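Home | Opinion | Letters | Archive | Contact
Search this site Enter keywords Go

Small Parcels Deserve a Fixed Return Period

By Rostyslav Demchenko
June 14, 2020

The town of Willon has 162 registered shops, and most of them now sell by mail as well as over the counter. Their return policies differ widely. Some allow two days, others allow until December, and a few state no period at all. This newspaper's readers have written often on the matter, and their complaint is fair.

A buyer should know the terms before paying. The trade association at Bataineh has proposed a standard period of 11 days for its members -- a modest step, and one that the larger sellers could adopt without difficulty.

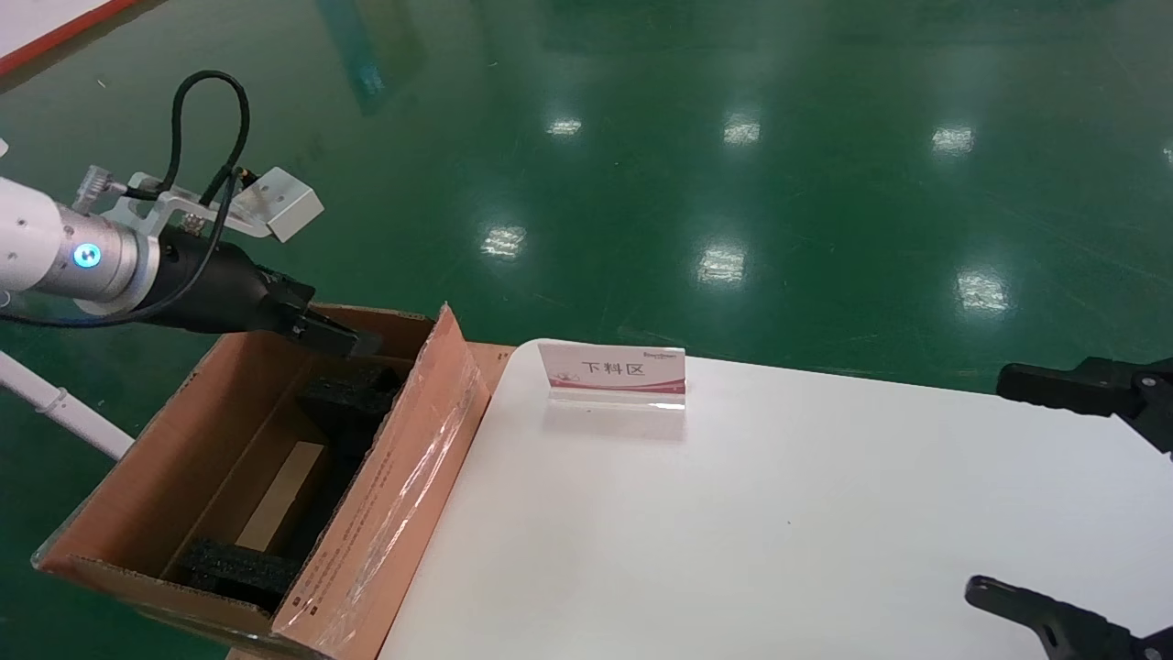
Who should pay the postage on a returned item? The seller should pay when the goods are faulty, and the buyer when the buyer has had a change of mind.

Objections have been raised on behalf of the smallest firms. They merit a hearing. A shop with 700 orders a year cannot absorb costs as a large one does, and a longer notice before the rule takes effect would be reasonable. The rule itself should stand.

Recent items
Gruvwood market hours under review
Arsen Derkach: The case for plain receipts
Letters: Parking near the Fledico building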